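Blog > Running > Winter

I signed up for the Prurkton ten-miler again. It takes place in May, and registration opened in February 2025, so I had no excuse to put it off. Last year I walked the last 2 miles. This year I'd like to run all 10.

The trouble with training in winter is the route. My usual loop goes out past the Fullwood reservoir and comes back along the rail path, and from December on the reservoir side is ice. The county plows the road but not the shoulder. I tried it once with the slip-on spikes and turned back at the pump house.

So I've been running in town. It's flat, it's boring, and there are 18 traffic lights if you go all the way to Poulain Street and back. Ginette Charpentier, who ran with me most of last fall, says to stop the watch at every light. I let mine run. The race clock isn't going to stop for me either, and I get a better idea of how long I'm on my feet.

My long run is up to almost 8 miles. I do it slowly. Maxence Delaunay lent me a heart rate strap and I try to stay under 128, which on the hill by the library means walking. I felt silly about that for the first couple of weeks and then quit caring.
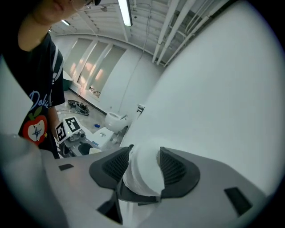 Clothes have been the other thing to sort out. I own one good winter jacket, a Skiser I bought used, and I was putting too much under it. A long-sleeved wool shirt plus a fleece left me soaked by mile three. Now I wear a plain short-sleeved T-shirt under the jacket, something like the navy one with the white stripes and the apple on the front, and add arm warmers if it's below 20. I can roll those down when I heat up. I carry gloves either way.

Next week I go back to two short runs and one long one, and if the shoulder has melted I'll try the reservoir again. I still need new shoes before May. The left heel on this pair is worn through to the foam.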